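How to post something abroad without it coming back to you

More than 4,000 parcels a year pass through the sorting shed at Nullasden, and I have sent enough of them to have opinions. What follows is for anyone posting a smallish, dullish thing to a friend or a buyer overseas. If you are shipping a piano, you need a different page.

Before you start

Weigh the thing. Kitchen scales will do, provided you put something between them and whatever the parcel last sat on. Then weigh it again once packed, as tape is heavier than you think and the next price band is always closer than you hoped.

Pick a box that leaves a thumb's width of space on each side. More than that and you are posting air, and Tiwari charge by size as well as weight.

A plain cardboard box, the flatter the better, gets the cheapest rate going. 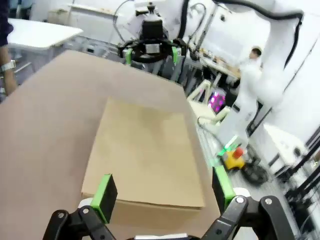 A reader in Flirosden wrote in to complain that flat boxes get crushed under heavier ones, and that a padded bag would have saved both the money and the teapot lid. Fair enough. For anything that can snap, go up a size and wrap it twice. I would still keep padded bags for books and socks.

Packing

Step 1. Wrap each item on its own. Old newspaper is fine unless the item is white, in which case it will arrive grey and slightly informative.

Step 2. Fill the gaps until nothing shifts when you tip the box. If you hear a slither, open it up again. I know.

Step 3. Put a slip inside with both addresses on it. Labels do fall off, usually in December.

Step 4. Tape every seam, top and bottom, in an H shape. String is charming and gets caught in the belts.

Step 5. Lay out whatever is going in and name each item for the customs form. Write "pencil case, cloth, used" and leave "bits" for your diary. Each line needs a value, even when the value is embarrassing.
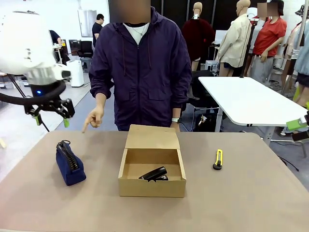
The customs form

Use block capitals and a pen that works. Tick "gift" only if it is one. Selling a jumper to a stranger is not a gift, however cheap you let it go.

Add up the values and check that the total matches the one on the front. Ornby's online form does this for you, then logs you out after 8 minutes, so have your figures ready.

Cover is a matter of nerve. The basic service pays up to 40 pounds, and only if you kept the receipt — mine live in a biscuit tin. Get proof of posting at the counter, before 3 in the afternoon if you want it to leave the same day.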